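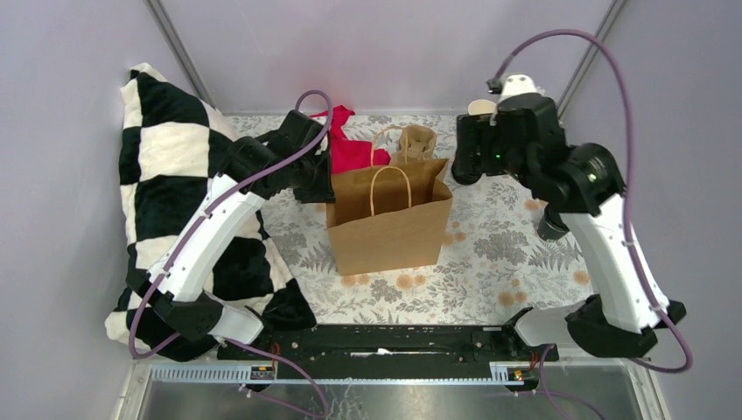 The order in which a bag is filled: an interview with Evdokia Konstantinidis

Evdokia Konstantinidis has written the packing notes for Veven, a takeaway drinks supplier, through two revisions, and was working on a third when we spoke in November 2021. The subject was narrow by agreement: paper bags, cup carriers and the small items that go with them.

She begins with the bag. A kraft bag with twisted handles is delivered flat, and the base has to be opened fully before anything goes in. "Most of the trouble with a leaning bag is in the base," she says. "If one corner fold has stayed shut, the load sits on a slope." Her notes ask for the bag to be stood on the table, mouth open, handles up and apart, and for the inside corners to be pressed down by hand.

The handles are treated as a separate matter. They are glued under a paper patch on the inner face of each panel, and the patch is the weak point when the bag is lifted by one handle only. Veven buys its bags from Willirer, in cartons of 776. Konstantinidis would prefer a smaller carton. The lower layers come out creased when the box has been stored on its end, and a creased side panel folds inward while the bag is being filled.

She is less strict about the table. A printed cloth is acceptable at home or on a market stall provided it is pulled tight at the edges. Her objection is to soft furnishings left within reach of the packing area. "Cushions, throws, anything with a long pile. It sheds, and the fibre goes to the rim of a cup. Put the cushion on a chair." She applies the same rule to loose cloths, which she wants folded and kept to one side until the table is wiped down.

The longest section of the notes covers moulded pulp carriers. Pulp is light and stiff when dry, but it tears along the thin webs between the cup holes, and the tear usually starts at the outer edge. Carriers should be lifted by the body, with the thumb under the rim, and never by one corner.
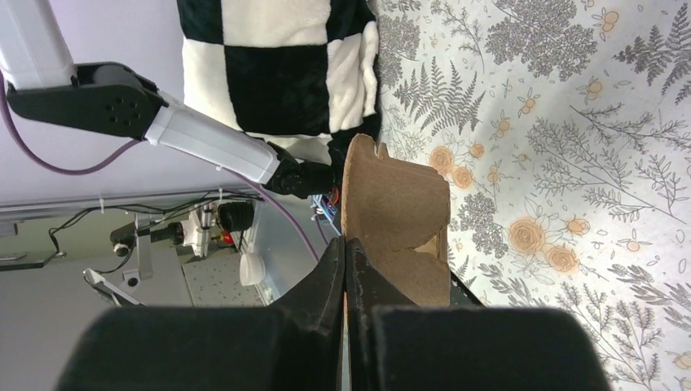 "People pick them up by whatever edge is nearest," Konstantinidis says. "With one carrier you get away with it. With a nested stack, the bottom one stays behind and the top one bends." Her method for separating a nested stack is to turn it on its side, loosen the carriers with a slight twist and draw off the outer one. The October revision added a line on storage: no more than 17 carriers in a stack, kept away from the steam of the machine.

A carrier with a small notch at the rim can still be used. One with a split running into a cup hole goes in the paper recycling. She was asked whether that was wasteful. "It costs less than a drink," she replied.

Cups come next. Striped paper cups are left nested in their sleeve until needed, and are taken from the open end by the outside wall. Lids are kept in a short pile beside them, all facing the same way. Paper straws stand in a rigid holder at the back, where a sleeve won't catch them. She has tried wide holders and narrow ones and has gone back to narrow — in a wide one the straws fan out and fall when the first few are taken.

Filling follows a fixed order. The carrier goes into the bag first, level, and is pushed down until it meets the base. Empty cups sent out as supplies lie beside it on their side, with the lids flat against the wall of the bag. Straws are added last and upright. A cloth or napkins may be used to fill a gap, but should not be pushed under the carrier, as this lifts one side.

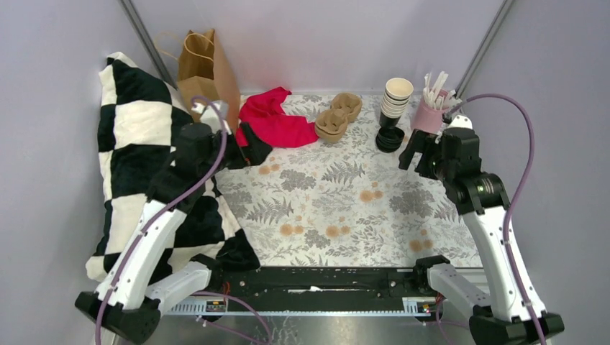 Nikolaidis, reading the same notes before the interview, objected that the order is wrong for short trips, and that straws placed last are the first thing to fall out when the bag is tipped on a car seat. Konstantinidis accepts part of this. For deliveries by car she now allows the straws to be tucked between the carrier and the side panel, provided they are wrapped. For bags carried on foot the rule stands.

She has also looked at the Zorkine carrier, which has a deeper cup hole and a thicker web. It holds a tall cup better but nests badly, and a shelf that takes up to 2000 of the present type would take far fewer. Veven has not changed over.

The third revision will be shorter. The paragraph on folding down the mouth of the bag is to be removed, as the twisted handles get in the way of the fold and hardly any of the packers were doing it. The diagram of the base corners will stay, printed larger.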